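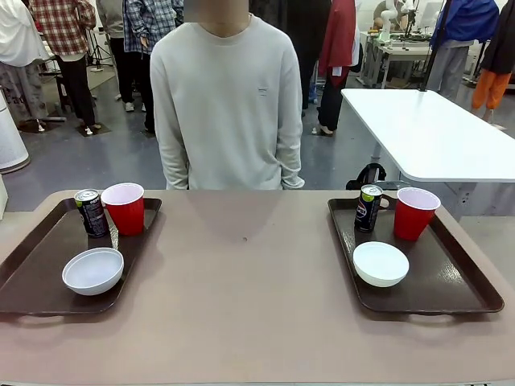

Wet tyres and a drying line: when do you come in?

Asked by Mattes Grube, 06/06/2026

Hello all, and sorry in advance for the length of this, I do tend to go on. I've been racing a little single-make hatchback in our regional club series since January, having come over from karts rather later in life than most, and I've been enjoying it enormously. The one thing I can't get my head round is what to do when a race starts wet and then dries out.

Last time out at Ustik it had rained all morning and the whole grid went out on wets. By the third lap there was a proper dry line through the fast section, and by lap five my front left felt as if it was made of chewing gum. I stayed out. Three cars came in for slicks, lost the best part of a lap in our very amateurish pit lane, and two of them still finished ahead of me! I was eighth at the flag, having been fourth, and when I got the car home the outer shoulder of that tyre was in ribbons.

So how do you judge it? Is there a lap time I should be watching for, or is it all feel? I'm on Brimetti wets and slicks (the control tyre, so no choice there), the car weighs next to nothing, and our races are 20 minutes plus a lap. My pit crew is my brother-in-law and a trolley jack. Any wisdom very gratefully received, and do speak to me as if I know nothing.

Csaba Gál

Welcome to the club, Mattes, we have all cooked a set of wets at some point and some of us have done it more than once. I ran in a very similar series for 8 seasons and I'll tell you what worked for me, with the warning that every car is different and yours may well be kinder or crueller on its fronts than mine was.

First of all, it sounds as though your brother-in-law needs a stopwatch and a notebook before he needs a better jack. Practise the stop at home on the drive, over and over, and write down the time. Then add what it costs you to trundle down the pit lane at the limit and back out again. Once you have that figure you know what you're trying to win back. If a stop costs you 70 seconds and the slicks are worth five seconds a lap, you need 14 laps left, and in a 20 minute race you very rarely have them. The people who came in at Ustik must have gained a good deal more than that per lap, which tells me your wets were in a really sorry state by the end.

That brings me to the second thing, and I think this is where you lost your places. You can make wets last far longer than you'd think if you look after them from the moment the line begins to dry. Stay on the dry line for the corners if that's where the grip is, but on every straight get yourself off it and drive through whatever water is left. It feels silly and it looks silly, and it cools the tread beautifully. Brake a touch earlier and in a straight line, turn the wheel gently, and don't lean on that front left through the long corners. You'll lose a few tenths now and a great deal less later on.

As for feel, the sign I always went by was the car moving about when I was going in a straight line under braking, a sort of squirm, as if the wheels weren't quite bolted on. One lap of that is a hint. Two laps and I'd be in, provided there was enough race left. Watch the others as well. If somebody sensible has stopped, look at where he is relative to you two laps afterwards (the first lap is always slow on cold slicks, so don't be fooled by it).

Do check your pressures too. I used to start a bit higher if I thought it would stay soaking and a bit lower if the sky was brightening, but ask your tyre supplier for a sensible range before you copy me.

Wandamel

Just put slicks on at the start and hang on, worked for me once. Also went in the gravel twice doing it so maybe not.

Tan

Agree with Csaba about the puddles. I'd only add, have a look at your regulations before you plan anything, some club series want the engine off for a wheel change and some only let two people touch the car. Our lot gave a friend a 10 second penalty for having his dad hold the wheel nuts. And keep the ruined tyre, it's handy to look at the wear with somebody who knows your car. If it's only the outer shoulder I'd be asking about your camber as well.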